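Open Afternoon at the Derncombe Lab: Two-Arm Tabletop Handling

Members who signed up for the February visit to Talliter's lab in Derncombe saw the bimanual cell running from 2 p.m. until the building closed. Bindu Shenoy, who leads the manipulation group, gave a 30-minute talk first and then left the floor to the machine.

The cell is a walled enclosure with two arms bolted to a common bar at the front edge. Each arm carries a white module on top of its gripper, a camera unit on the right one, and the cables are routed below the bar. Talliter runs the pair from one controller, with a shared collision model. Shenoy said most of the tuning time in the past year went into that model – the grasp planner has barely changed.

The task on the day was mug handling. Mugs of different colors and finishes are set out on a patterned tray and across the tabletop, some of them near or on coasters, and the arms work from both sides. Handles point in different directions on purpose, so a single stored grasp does not carry over from one mug to the next.
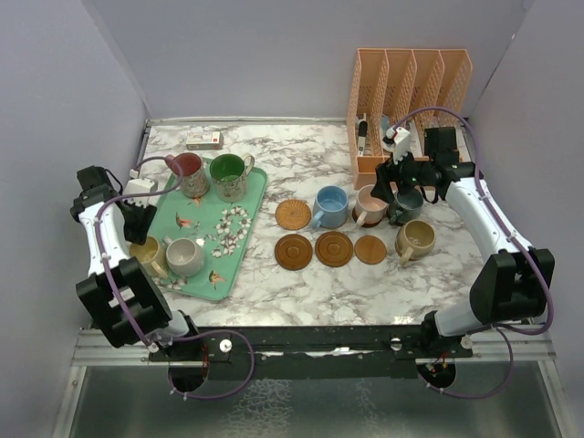 The two-arm cell at Talliter, with the right gripper over a dark gray mug and the left angled toward the yellow one on the tray.

Begoñe Barrios asked why the group uses glazed ceramic when plastic test pieces are cheaper. The answer was reflectance. Glaze produces highlights that upset depth estimates, and a patterned tray and veined tabletop add more clutter for the vision system to sort out. The lab keeps 40 mugs in stock and rotates them between sessions.

Questions then moved to force limits. Grip force is capped in software, and a second limit at the joint drives stops the arm if the first is missed. Shenoy would not give a cycle time and said the current software is set up for logging, with speed left for a later release.

Slides are in the Devadiga folder on the members' site. The next visit is to Travar, to see their palletizing line. It is limited to 14 places, and closed-toe shoes are required.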